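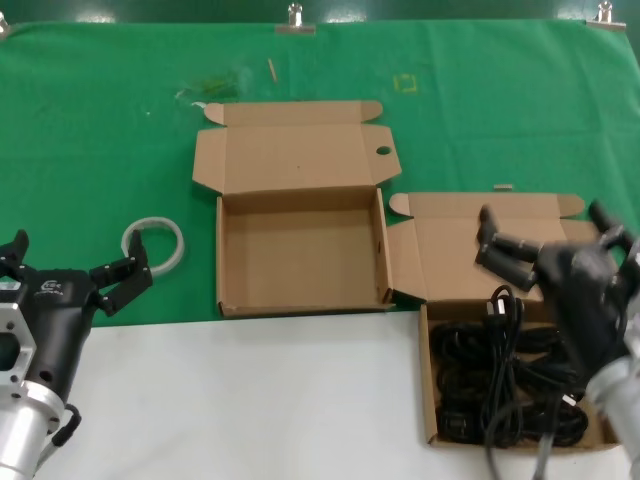
I bought the Praten flat-lid boxes to sort out my cables, and after four months of using them I can say what they are good for and where they fall short. They are plain brown corrugated card, sold flat in packs by Nescombe, and the lid is part of the box, so there is nothing separate to lose. I work at a white table with a green cloth clipped along the top edge, and the boxes get opened and filled there. The lid folds right back and lies flat behind the tray when it is empty, so both hands are free for the cable. With a bundle of black leads in the box it is a different matter. A coil with any spring in it comes up over the walls and hangs over the front edge, and you need to tie it before you try to shut the lid.

Putting them together

The boxes come flat and fold up with no glue or tape. The first took me a few minutes, mainly because the leaflet shows the side walls folding in the wrong order. Fold the long sides up first, then the short ends, then push the tabs home. After two or three you stop looking at the leaflet.

The tabs are a tight fit. On one of mine the slot had not been cut all the way through and I had to finish it with a craft knife. I wrote to Nescombe and got a reply from Oddur Juhl, who offered to send a replacement. I didn't take it up, as the box was fine once the slot was open, but the reply was prompt and polite.

Size

I ordered the medium. It takes one long extension lead, or several shorter ones if they are coiled to the same width. My mistake at first was coiling cables the way I had always done it, in a wide loose loop, and then squashing them to fit. If you make the coil slightly smaller than the tray it drops in and stays down. The thicker mains leads don't like being coiled that small and I have gone back to hanging those on a hook.

The walls are on the low side. For phone chargers and thin data leads they are fine. For anything with a bulky plug on the end, check the height before you buy, or go for the deep version. I haven't tried the deep one.

The lid

The lid has tuck flaps at the corners, and these go down inside the walls when you close it. They hold well when new. The box I open most often has gone soft at the flaps and the lid now lifts a little on one side. I have put an elastic band round it. The others, which I open perhaps once a month, are still tight.

Strength

The card is better than I expected at the price. I have them stacked on a shelf in the spare room, full, and the bottom one has not bowed. The seller's page says the stack should be no more than 4 high, and I have kept to that. They will not put up with damp. I left one on the garage floor in February and the base went limp within a week. It dried out but never sat square again, and it is now in the recycling.

The surface marks easily. Felt pen goes on well, so labelling is simple, but you can't rub anything out. I use a paper label on the short end and stick a new one over the top when the contents change.

Compared with plastic

Before these I used the Brabec clip boxes, which are clear plastic. The Brabec is stronger, it shrugs off water and you can see what is in it. It also costs a good deal more, and the clips on two of mine snapped. If you keep cables in a shed or a van, buy the plastic. For a cupboard or a shelf indoors the card boxes do the job, they weigh next to nothing, and they go flat again when you don't need them – I have a few folded up behind the wardrobe and they take up no room at all.

I also looked at the Flulness drawer system. It is neat, but you have to buy the outer case as well, and my shelf is too shallow for it.

Small complaints

There is a fair amount of card dust in the pack. Shake each box out before you use it, or it ends up on your cloth and in your plugs.

The packs come in one quantity only. I would have liked to buy two or three to try first.

No ties are supplied. You will want some, whether it is hook-and-loop strips or just string. I cut mine from a roll and keep it next to the boxes.

Would I buy them again

Yes, for light cables and indoor shelves. I have already ordered a second pack for the camera leads and the odds and ends from the old computer. For heavy leads, or anywhere cold and damp, I would spend the extra on plastic.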